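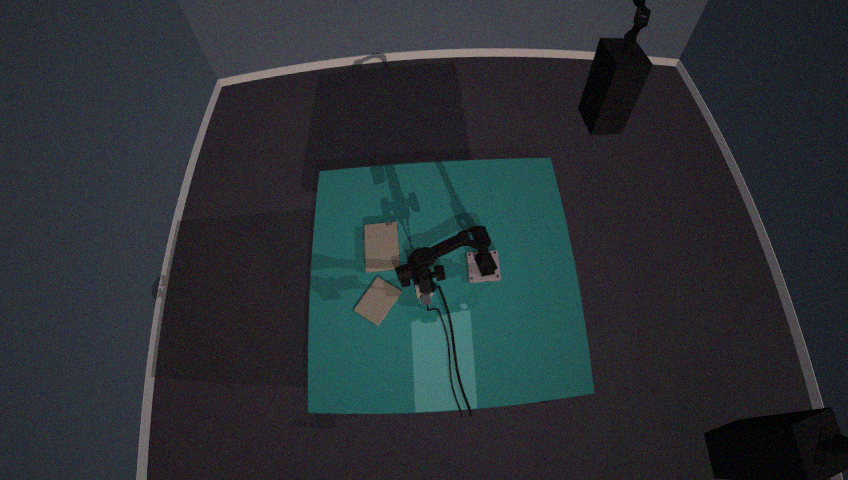
Last updated: 2020-11-02

Yolanda Achterberg has ten minutes before her next call and she uses the first two looking for her headphones. Then she's back. "OK. Go. Ask me about the mat."

So, the mat. Teal, square, big, sitting in a plain room with a dark gray floor, black arm bolted down on top of it. Anyone who has opened the Rana demo knows it. Rana is the simulated work cell that Kundel started selling this year, a ready-made room with an arm and some parts, so a small shop can try out an arm job without buying the arm. Achterberg runs the three-person group behind it.

"The mat is teal because the first customer's mat was teal," she says. "I wish there was a better story. They sent us photos, we matched it, then everyone else got the same one. You can change it. Two clicks. Hardly anybody does."

What you pay: $495 per seat for a year. For that you get the room, one arm, one gripper, the parts library, and a 70-page manual that I'd call decent with a weak index. Setup took me 20 minutes on a clean machine, most of it download. Then a nag screen about the license, then the room.

First impression, a bit bare. Baseboards, walls, mat, arm. Flat tan pieces lying to one side of the gripper. I asked why the thing doesn't look nicer for the money.

"Because the people who buy it are checking reach," Achterberg says. "Can it get there, does the elbow hit something, does the cable snag. A nice wood floor doesn't help you with that." She stops. "Well, lighting does. Lighting we spent a stupid amount of time on."

You can tell. The arm throws a shadow across the mat, with bright patches in between, and when you switch views the shadow is still something you have to deal with. Her team argued over this for months. Florence Lavoie wanted it softer by default, Achterberg wanted it ugly, like a real shop at four in the afternoon with the big door open. Achterberg won. There is a slider.

The close-up view is the one I kept going back to. Round, grainy, dim, black in the corners, the gripper taking up most of the bottom half. Not pretty. "It's supposed to be bad," she says. "If your software only works on a clean picture, it doesnt work. Better you find out in here."

The grain can be turned off. Leave it on.
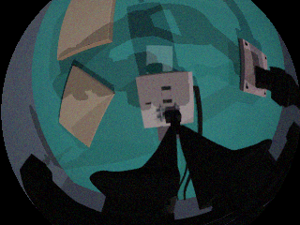
Does Rana need a high-end graphics card?

A mid-range gaming card is enough for one room at normal speed, though running several rooms at once takes more memory.

On to the cables, which get their own menu. Two thin black ones run down the mat away from the gripper, and they bend and lie there the way cables do. Early builds had no cables at all. Customers moved to the real arm and got tangled on day one, Achterberg says, and she heard about it. At length.

"Eftychia redid them from nothing. Eftychia Christodoulou, put her name in please, she'll never ask. It was six weeks for something people look at and say, oh, wires."

They do slow things down. With cables on I lost a noticeable bit of speed, and once the whole view froze while I was dragging the arm back over its own base. Restart fixed it. Achterberg wrote that one down while we talked, or said she was writing it down.

What about the batch tool, the reason most people ask for a trial? It shuffles part positions and light and runs the job over and over while you go home. Her own team's standard test is 4000 runs overnight. "In the morning you get a list of the bad ones and you watch those. Only those. Don't sit there watching the good ones, people do that, it's a screensaver."

The list sorts by time of failure and by nothing else. Annoying. I wanted to sort by part. She says December for that, and she says it quickly.

Other complaints while she's still on the line. One gripper is thin for the price, and the second one, the Galtumberg, is a paid add-on. Undo only goes back one step. Saving a camera position is burried three menus down. She agrees on undo. On the gripper she says, "We have to eat."
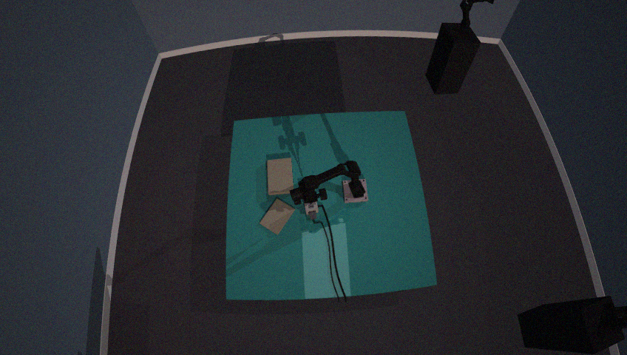

Tanner Sandhu, who also has a seat, says the arm is the best part and the price is fine, but that he would skip it for any job with soft parts. Bags, cloth, foam, he says it gets those wrong and he went back to testing by hand.

Achterberg doesn't fight it. "He's right about bags. We say so on page one. Rigid parts, flat parts, boxes, good. Bags, call Drandano, or wait for us." And how long is the wait? "Longer than you want."

Call waiting beeps. Hers. She asks if I tried the room with the light all the way down — I hadn't — and tells me to do that before I write anything.

Did it after. The close-up goes nearly black and my little pick job missed every time, so I guess that goes on my list and not hers. Trial is free and has everything but the batch tool. Ask for the seat price in writing, the upgrade page was showing last year's number when I looked.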